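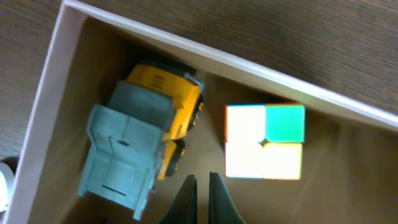

Saturday, after lates

Home gone eleven, feet killing, tea going cold next to me. Writing this quick or it won't get written, and I promised myself I'd keep it up through the changeover.

So. Third week of the arm on returns. Truck and cube in the tray again for most of the afternoon, the yellow one with the grey-blue tipper back, plus the little two by two cube. Ming-te wants those two solid before we move on. Says if it can do a chunky awkward thing and a small square thing side by side it can do most of what comes in off the toy lines. We'll see. Soft toys haven't even been talked about and soft toys are half of October to Christmas.

The light was a nuisance. Low sun through the high windows from the right, white bits of the cube glaring so much you'd think it was plugged in. Ming-te not bothered, said leave it, it's got to cope with a real bench. Fine by me but the blind has been broken since spring and I've been squinting under it all that time and no one ever said I'd got to cope. They're mending it next week apparently. For the arm!! Well not for the arm, Jarlath says. For everyone. Mm.

Job today was: tray down, items in, stand back, let it have a go, write down what it did. Then muddle the items up and start over. Target was 200 goes by end of shift. Got there at twenty past ten with Shu-fen doing the writing and me doing the placing, then we swapped because my back was going. You have to put the truck down different every time. Nose up, nose down, wheels to the cube, wheels away. You'd be amazed how hard it is to be random. After an hour I kept putting it the same way, nose to the long side, and Shu-fen had to tell me.

It mostly goes for the cube nicely. Truck is more of a worry. It likes to get hold of the tipper bit and of course on some of them the tipper lifts, so up comes the back and the rest stays put. Any of us would grab it round the cab without thinking. I tried to explain that to Ming-te and he said how do you know to do that, and I stood there like a lemon. I don't know how I know. Nineteen years of picking things up I suppose. He wrote it down though. He does write things down, I'll give him that.

Break was a bit tense. Kam-wah had the sheet from the Fosora people with the new rota on it. Seven of us on returns at the minute. Sheet says seven until Easter and then "reviewed". Kam-wah read it out twice in case it got better. Jolanta wanted to know what reviewed means and Jarlath said it means reviewed, which went down as well as you'd think. To be fair to him I don't beleive he knows either. He looked shattered. He's been told to say there's no job losses planned and he says it, same words every time, and looks at the vending machine while he does.

Jolanta reckons the work just gets moved. Used to be: open parcel, look at it, grade it, put it in the right tote, all one person. Now the arm does the last bit and one day the middle bit, and we do the opening and whatever it can't manage. So what we're left with is tape and the horrible ones. Leaky ones, bits missing, the box somebody's put a brick in. She's got a point. The nice part was always finding a good clean one and sending it back out to be somebody's present. I'd miss that. Said so and Kam-wah laughed at me but kindly.

Other side of it, my wrists. Can't pretend they haven't been better. On a bad day before it was 600 items through the bench per person and I'd be holding a hot water bottle by bedtime. Tonight feet and back, yes, from standing and bending over the tray. Wrists fine. Shu-fen says the same about her shoulder. She's quite taken with the whole thing, she's asked to go on the Nurnimo course, four days, you come out as a cell operator and it's a bit more an hour. Two places. Two, for seven of us. I haven't put my name down. Don't know why. Feels like whoever goes is saying something to the ones who don't. Daft, that. Must decide by Weds.

Oh and it did a funny one about eight. Came down between the truck and the cube, fingers pointing at the gap, and just stayed there. Shu-fen said go on love, out loud, like to a toddler. Then we both looked round to see who'd heard. Kam-wah had, obviously. Whole bench was saying go on love till home time.

I do catch myself wanting it to get it right, then remembering, then feeling a bit of a mug. Both at once really.

Things to do
- ring Mum before ten, she's out after
- ask Jarlath straight about Easter, on my own, not at break
- course form, it's in the blue bag NOT the kitchen drawer
- Honda needs its MOT booking, get Firnel's to look at the back brake while its in
- plasters, the fabric ones

Shu-fen's done me a box of her noodles for tomorrow, still in my coat pocket I've just remembered. Right. Bed. Next lot is another 200 and Ming-te's adding something round, a ball I think, which will be all over the tray and I bet I'm the one fetching it off the floor.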